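Count bench notebook – council elections work
Entry for May 5, 2021
Kept by: Ivars Hunt
Subject: Radu build check, Fonau ward test deck, fraction loss on surplus transfer

Carried over from last entry: rerun the Fonau deck with the counting rules set to "all papers received" and compare with the hand count sheets. Label stock for the parcel boxes still not in.

Setup

Test deck is the standard Fonau one, 279 formal papers, 13 candidates, 4 vacancies. Informals were pulled before the deck was built and are not part of this run. Candidates are lettered A to M in ballot order. Real names are never used on the bench, even for elections long finished.

Quota: 279 divided by 5 is 55.8, drop the fraction, add one, 56. Radu agrees. Hand sheet agrees.

Candidate A has 91 first preferences and is elected at the first count. Surplus 35. As all of A's votes are first preferences at this point, the choice between transferring every paper and transferring only the last parcel makes no difference, which is why the deck was built this way. It isolates the arithmetic.

Transfer value is 35 over 91, which reduces to 5 over 13. Nothing exhausts at this transfer, every one of A's papers goes on to someone.

Hand count of the distribution, using the fraction:

C – 41 papers, 15.769, credited 15
D – 28 papers, 10.769, credited 10
E – 13 papers, 5 exactly, credited 5
F – 9 papers, 3.461, credited 3

Total papers 91, total votes credited 33, lost by fraction 2. Sheet balances back to the total of formals.

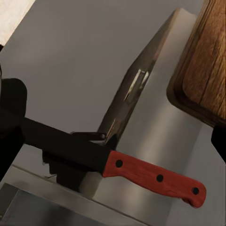
Knife with black blade and red handle, rendered view.

Radu, first run, gives C 15, D 10, E 4, F 3, with 3 lost by fraction. It also balances, and that is the trouble with it. The balancing check adds the loss column to the credited votes, so a vote dropped wrongly goes into the loss column and the check passes.

Repeated the run from a clean import. Same result. Repeated with the candidates in reverse ballot order. Same result.

Cause

Radu stores the transfer value as a decimal cut off after eight places, 0.38461538. Multiply by 13 and the answer is 4.99999994. Cut that down to the whole vote and E gets 4. The other three candidates are unaffected as their true figures are nowhere near a whole number.

So the fault only shows when papers times surplus divides evenly by the total papers, and the transfer value itself does not terminate within eight places. In a large ward that will be uncommon at any one transfer, but a full count has a lot of transfers in it.

Checked the wording we are working to. The clause says the number of papers is multiplied by the transfer value and any fraction disregarded. It defines the transfer value as the surplus divided by the number of papers. It says nothing about decimal places. My reading is that the value is the fraction itself and the decimal is only how somebody chose to print it. I have seen the other reading argued, that the value printed on the result sheet is the value, and under that reading Radu is correct and the hand sheet is wrong. I don't think it holds up, but it needs to go to whoever drafts the count manual and not be settled here.

Effect on the result

One vote in the deck would not matter much if it washed out. It does not. Following both counts down to the late exclusions:

Fraction method: E on 23, G on 22. G excluded.

Decimal method: E on 22, G on 22. Tied. The tie rule goes back to the last count at which the two were unequal, and E was behind at that count. E excluded.

From there the two counts separate. Under the fraction method the final vacancy goes to E. Under the decimal method E is gone and the final vacancy goes to H. The first three elected are the same both ways, in the same order.

The deck was made to be awkward, so this says nothing about how often a live count would turn on it. It does show that the difference can reach the declared result, and that is enough to hold the build.

Fixes tried

(a) Store the transfer value to more places. Tried sixteen. 13 times the cut-off value still comes in under 5 and still drops to 4. More places makes no difference to this case and never will. Struck out.

(b) Round the stored value up in the last place. E comes out at 5. But this can push a figure over a whole number when it should sit just beneath it, if the parcel is large enough. No example found in the deck. I can make one on paper with a very big parcel. Not acceptable as a rule even if no live ward would ever be that size.

(c) Keep surplus and papers as two whole numbers, multiply the parcel by the surplus, then do a single whole-number division. E gets 5, everything else unchanged, loss by fraction 2. Matches the hand sheet at every count to the end. This is the fix.

With (c) the printed transfer value can stay at eight places for display, with a line under the table saying that it is shortened for printing and the full fraction is used in the calculation. Scrutineers check these with a pocket calculator and will otherwise get 4.99999994 and come to the desk about it.

Later surpluses

Not all of the work is covered by the first transfer. When a candidate passes quota with papers at mixed values, "all papers received" divides the surplus by the total number of papers, whatever value they arrived at. Fix (c) works there without change. If the rules are ever switched to weighted values, each parcel carries its own fraction and the denominators multiply at each step. The whole numbers get long. Radu handles long integers, so this is a matter of speed and of how to print them. Parked.

Scanner side

Kakard scanner run over the same deck for comparison with the keyed data. Most papers read clean. The ones it sent to the adjudication queue fell into the usual kinds:

– sevens with a crossbar, offered as either 7 or 1
– a 4 with an open top offered as 9
– numbers written partly outside the box, low and to the right
– an altered preference with the first number struck through

All were resolved by two operators and agree with the keyed file. No paper that the scanner accepted outright disagreed with the keyed file. Threshold left as is. Lowering it would shorten the queue and I am not inclined to.

One thing to watch. The queue screen shows the machine's guess beside the image of the box. Operators tend to agree with it. For the next run the guess will be hidden until the first operator has entered a figure. The setting exists, under display options, and is off by default.
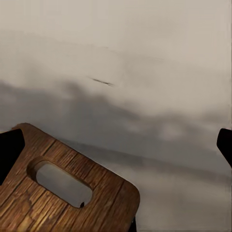 Madinstead, October

Notes copied from the loose sheets of the Madinstead visit so that they are in the one book.

Hall laid out with the count tables in a horseshoe and the scrutineers on the outside. Good sightlines to the sorting, poor sightlines to the data entry screens. Scrutineers asked more than once to see the screens and were moved round behind the operators, which the operators did not like. A second monitor facing outward would settle it.

Parcel slips were written by hand and copied into the software by a different person. Slip gives candidate, count number, papers in, value. The value was being copied to four places on the slip and eight on the screen. Nobody relied on the slip for the arithmetic, but a scrutineer had worked a transfer from the slip and got a different answer for one candidate. The officer in charge redid it from the screen figure and the matter was dropped. I wrote "check rounding" in the margin at the time and did not follow it up. On today's result it deserved more than that.

I have no copy of the distribution sheet from that night, only my own partial notes, so can't say whether the transfer was of the kind that fails. The published sheet should give papers and votes for every count. Will request it.

Also from the loose sheets: the recount provisions let a candidate ask for a recount of papers, but say nothing on asking for a recalculation from the same data. If the papers are right and the arithmetic is questioned, there is no obvious form to fill in. Raise with the manual people together with the transfer value wording.

Tape on the parcel boxes did not hold well. Use the wider roll.

Back to the bench

Balancing check. Needs to change regardless of the fix. Proposed: compute loss by fraction independently, from the remainders of each division, and compare it with the loss obtained by subtraction. If the two differ, stop the count at that point and display both. Tried by hand on the first transfer. Remainders for C, D, E and F over 91 are 70, 70, 0 and 42, sum 182, divided by 91 gives 2. Subtraction under the decimal method gives 3. It would have stopped the run.

The same check should go on the printed distribution so that it can be followed by someone without the software.

Regression decks. Fonau passes on (c) from end to end. The bulk exclusion deck and the two tie decks have not been rerun on (c) yet. The tie decks matter more, as they depend on exact equality at earlier counts and may have been passing for the wrong reason.

To do

– rerun tie decks and bulk exclusion deck on the integer build
– write up the clause question, one page, both readings set out fairly, with the E and H outcome attached
– request the Madinstead distribution sheet and work every surplus transfer by fraction
– mark the current Radu build as not for live use on the shelf label and in the register
– footnote wording for the printed transfer value
– turn off the machine guess for first operator on the Kakard queue
– chase label stock

Old build kept on the second machine, unchanged, so that the fault can be reproduced on request. Hand sheets for both methods are in the blue folder behind the Fonau deck. Pages initialled, I.H.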